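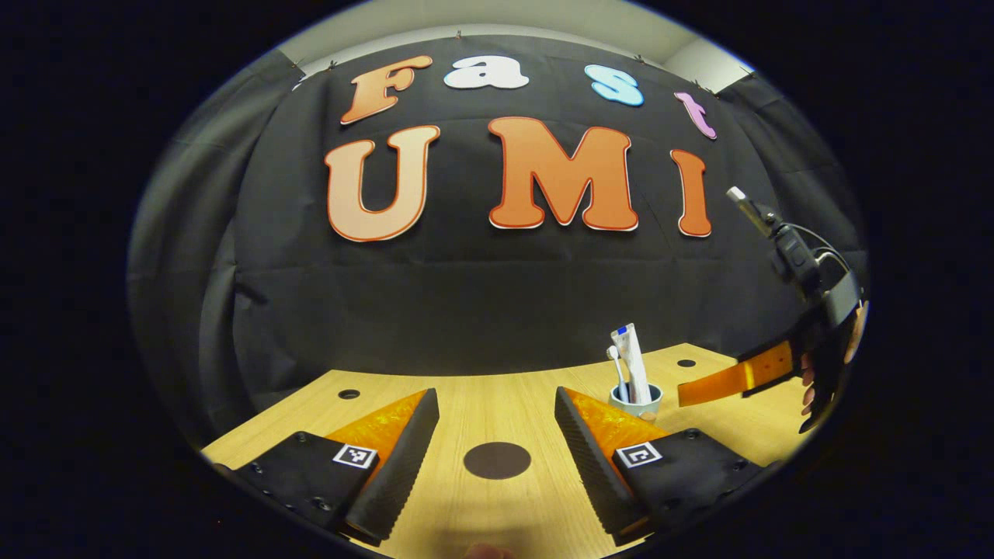
Cut-out letters in two rows on a black backdrop, with the smaller word on top.

How to write menu labels people understand

Anjani Halim, updated in December

When I first started helping small businesses with their websites I spent hours on headlines and next to no time on the words in the menu. They're so short! You type Services, you type About, you type something jolly for the shop page, and off you go to fiddle with the colours for the rest of the afternoon. Then a friend of mine, Veronica Dobre, asked me to look over the site for her upholstery business, Trallum, and I couldn't find her prices. They were under a label called The Thread. I'd known her for years and I still had to ask.

So let's go through your menu together. You'll want a cup of tea, a sheet of paper and your website open in front of you (on your phone as well, if it's handy).

Step 1. Write out what you have

Copy every label onto the paper exactly as it appears, capitals and all. Include the ones tucked inside drop-downs and the ones down in the footer. Next to each, write in plain words what a visitor finds on that page. Don't tidy anything yet, even if you're itching to.

When I did this with Veronica we found 28 links, and 4 of them went to the same contact form under different names. She was a bit embarrassed, but I've seen far worse, and some of it was mine.

Step 2. Listen to how your customers talk

Go back through your emails and enquiry forms and look for the words people use when they ask you for things. You might call it Bespoke Solutions, but if they write "do you make curtains to measure", then Made to measure curtains is your label. It feels terribly plain at first. Give it a week and you'll stop noticing.

If you've a search box on your site, have a look at what people type into it too. Most site builders keep a list somewhere in the settings, usually under reports or statistics.

Step 3. Rewrite each label

Work down your sheet and try a new version beside each old one. I aim for one to three words, with the most useful word first, so Prices and booking suits me better than How to book and pay. Keep to one style throughout. If you begin with verbs (Book a visit, See our work), carry on with verbs, and if you prefer nouns, stay with nouns. A mixture reads like two people wrote it, and quite often two people did.

Try to keep the top row to 7 labels or fewer. Anything left over can go in the footer, where people do look, especially for delivery details and opening hours.

Step 4. Try it on somebody

Read the new labels aloud to someone who has never used your site and ask where they'd click to find a particular thing. "Where would you go to return a cushion?" is a good sort of question. Then keep quiet, which I find very hard, and write down the first answer they give. If they dither, that label needs another go.

Veronica tried hers on her neighbour Melati, who went straight to Prices and then got stuck on Studio. We changed that to Visit the workshop.

Step 5. Change it over carefully

In most site builders you can change the wording in the menu without touching the page address, and I'd leave the addresses alone if you can. Old links in emails and on other people's sites will carry on working that way. If you do have to change an address, set up a redirect from the old one the same day.

Check the menu on your phone afterwards. Long labels have a habit of wrapping onto two lines, and Frequently asked questions is a terrible one for it. Questions or Help will do nicely.

Keep your paper sheet somewhere safe, by the way. You'll want it the next time you add a page.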